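Robotics Help Exchange > Student Projects > Simulation

Our pavement robot drifts in simulation. Is this a fault in the map or in the odometry?

Posted by Fummont_Robotics_Society

Our society is preparing an entry for the Presusbridge delivery robot challenge, in which a simulated robot must travel along public pavements and stop at the kerb before each crossing. The team consists of 5 second-year students. Two views from the simulated district are attached.

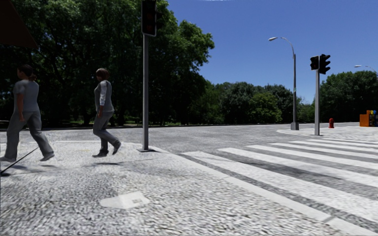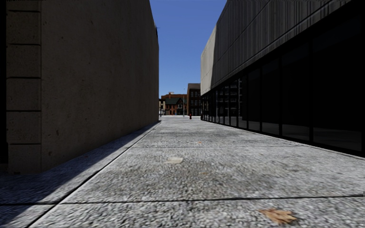

Simulated district: the crossing with traffic signals (first) and the passage between the two buildings (second).

The robot localises well near the crossing. In the passage its estimated position falls behind its true position, and the error had reached 2 metres in our last run. We should be grateful for advice on whether the map or the wheel odometry is the more likely cause.

Posted by Vasylenko_Lab_Support

The map is unlikely to be at fault. A long, plain wall gives the scan matcher very little to hold on to in the direction of travel, and dark glass may return poor readings if your sensor model simulates reflective surfaces. Near the crossing there are poles and trees, so the estimate is well constrained.

It is recommended that the team reduce the weight given to scan matching in the passage and rely on odometry and the inertial unit until the street at the far end comes within range. The covariance should be logged throughout. If it remains small while the error grows – a common finding in student entries – the filter is overconfident and the process noise should be raised.

Posted by Drusotent

Please check the wheel radius first. Ours was entered as 76 mm in one file and differently in another, and it took us until August to find it.

Posted by Fummont_Robotics_Society

Both replies are appreciated. The wheel radius was consistent in all files. Raising the process noise has reduced the error considerably over 19 runs, and we shall test the reduced scan weighting next.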